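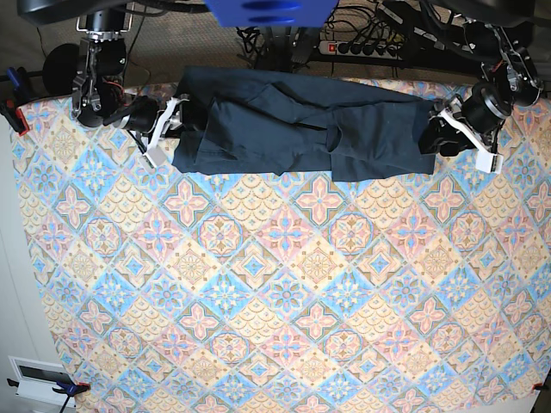

Palesa Mabaso wrote to the Kescombe Household Advice Service in June to ask why her dark trousers and work shirts come out of the wash with pale streaks along the seams, and whether a different detergent would put matters right. Her letter raises several points that apply to most households, and the service has revised its page on the laundering of dark clothing accordingly.

Causes of streaking and fading

Pale streaks on dark cloth generally have one of two causes. The first is detergent residue, which settles where the fabric is thickest: waistbands, hems, pocket edges and side seams. The second is abrasion, in which the raised parts of the garment rub against other items and lose color before the rest does. Residue can be rinsed away. Color lost through abrasion cannot be restored by washing, although a fabric dye suited to the fiber may improve the appearance.

To tell the two apart, dampen a white cloth and wipe the streak firmly. If the mark fades or disappears, it is residue. Run the garment through a plain rinse cycle with no detergent and no softener, and repeat if necessary.

Changing the brand of detergent is seldom required. Reducing the quantity often is. Residents in the Fodo and Skuno districts have soft water and should begin with the lowest amount given on the package.

Before washing

Read the care label first. Where the label and this page differ, follow the label.

Turn dark garments inside out. Close zippers and hooks, unfasten shirt buttons, and empty all pockets. Paper tissues are the most frequent source of lint on dark cloth, and one is enough to spoil a full load.

Sort by color and by weight. Heavy cotton trousers should not share a load with fine knits, even when the colors match. Towels should be washed separately from dark clothing in all cases.

New garments in navy, black or deep red may release dye for the first few washes. Test an inside seam with a damp white cloth. If color transfers, wash the item alone until the test comes back clean.

Washing

Cold or cool water is suitable for ordinary soil. Select a gentle or permanent press cycle with a moderate spin, and fill the drum loosely enough that the clothes can turn over freely. An overfilled drum rinses poorly and sets hard creases.

Liquid detergent is preferred for cold washes, as powder may not dissolve completely. Products containing bleach or optical brighteners should be kept for whites. Fabric softener is optional and should not be used on athletic wear or other moisture-wicking cloth.

Treat grease marks before the wash. Apply a small amount of plain dish soap, work it in lightly with the fingertips, and leave it for 7 minutes before loading the machine. Do not scrub. Scrubbing a dark fabric produces a dull patch that is more noticeable than the original mark.

Drying

Remove the load promptly when the cycle ends. Shake each item once from the waistband or shoulders, smooth the seams by hand, and straighten the collar and cuffs. Seams that have puckered can be eased flat while the cloth is still damp, with a gentle and even pull along their length. Knitted items should not be pulled in this way and are best dried flat on a towel.

Dry dark clothing inside out and away from direct sun. Where a tumble dryer is used, choose low heat and take the clothes out while the thickest seams are still slightly damp. They may then finish on a hanger.

Ironing and storage

Iron dark cloth on the reverse side. If the front must be pressed, place a clean cotton handkerchief between the iron and the garment to prevent shine. Shine on a trouser knee or jacket elbow can sometimes be reduced by holding a steam iron just above the cloth and brushing lightly in the direction of the weave.

Fold trousers along the existing crease and store them over a wide bar. Knitwear should be folded. Check that every item is fully dry before it is put away, paying particular attention to waistbands and pocket linings.

Further help

The service's leaflet on laundry, 29 in the household series, is available at the front desk of the Mbeki Building and may be taken free of charge. Leaflet 57 deals with the removal of ink, wax and candle soot. Written questions are answered within 2 weeks. Please include the fiber content from the garment label and the name of the detergent in use.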